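The last of the old machines at Vorau ran a stock program called Sovulia, and it would not start on the new ones. Yuzhen Luo had been told this by the people who made it, before they stopped making it.

She had 617 workstations to move before December. By the end of the second month, 450 were done, and most of those had gone without trouble. The 167 left were all in the warehouse, and every one of them needed Sovulia.

The plan was to wrap it. You took a clean machine, recorded its state, installed the program, recorded the state again and kept the difference. The difference went into a single file that carried its own settings and its own copies of whatever it wanted. She had done it with the payroll client and with the label printer tool, and each had taken an afternoon.

Sovulia took nine days. The first package opened and closed again. The second opened and asked for a licence. The third found the licence and then looked for a drive called S, which had belonged to the Skesar office and had been switched off when Skesar closed. She read the log on the train and again at home, at the kitchen counter, with the rice going.

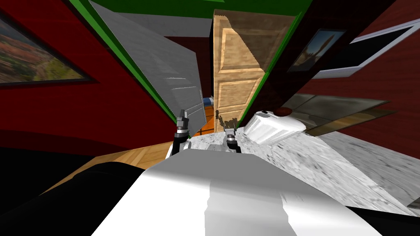

Jurić rang at half past eight and said she should stop looking for the drive and give the thing an empty folder with the same letter. It only wanted to know that something answered. He had set it up himself in the first place, he said, and he had been in a hurry at the time.

She asked what it had kept there.

Pictures of the shelves, he said. They had meant to put a picture beside every part number, and got as far as 196.

She made the folder after supper. The package came out at 500 megabytes, far more than the program had ever been, and she copied it to the test machine and went to bed while it was still copying.

In the morning it opened. The grey window came up with the old logo in the corner and the cursor in the box for the part number. She typed one in. The shelf and the quantity appeared, and beside them a square with a thin border and nothing in it.

She wrote to the warehouse that they could have the first ten machines after lunch. Then she opened the settings file again and looked for the line that drew the square.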